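# Gruvitz hand-held gripper – the one I keep reaching for

I sell three grippers through this shop, and the Gruvitz is the one I'd buy again with my own money. You hold it by the handle, pull the trigger, and the camera above your knuckles records whatever the fingers are doing. Later on those recordings go to teach a robot arm the same job. It weighs 907 grams with the battery in, and I can run it for a whole Sunday afternoon before my wrist starts grumbling!

The fingers are what sold me. They're soft, ribbed and very, very magenta, and they wrap a bit when they meet something round – so you don't have to line things up perfectly. A full drink bottle is my usual first test for anyone trying one out.
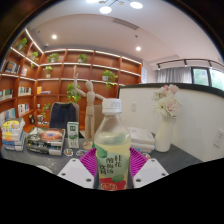 *Gruvitz fingers closed on a plastic drink bottle, label facing the camera.*

The view is properly wide, too. You get both fingertips and most of the room, ceiling lights included, so there's plenty for the tracking software to hang on to. I've used narrower lenses (the old Cuesta kit, mainly) and lost track every time I leaned in close to a table. With this one I've stopped thinking about it.

Opening width is generous enough for bottles and mugs. For anything flat, like a coaster, go in slowly and expect to practice.

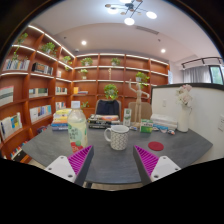
## What you get

- Gripper with fingers fitted, plus one spare pair
- Wide-angle camera, already mounted
- Two batteries and a charger
- Pririsent recording software, one seat
- Hex key for the finger plates

The kit is $2280, or $3017 with the second gripper if you want to record two-handed jobs. Extra finger pairs are $54. I'd get one – the ribs do wear if you grab rough stuff all day.

## A few things I've picked up

Turn your wrist! New users hold the thing dead level and then wonder why their recordings all look the same. Tip it on its side, come at the bottle from a funny angle, let the room roll over. 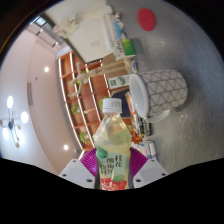 Keep your squeeze gentle as well. The trigger is light, and thin plastic dents long before you feel it in your hand. Manaia Ruddock at Purinlow does our setup calls and she'll happily go through trigger tension with you, so book one when you order. My only real gripe is the charger cable, which is too short for my bench. New stock lands in December.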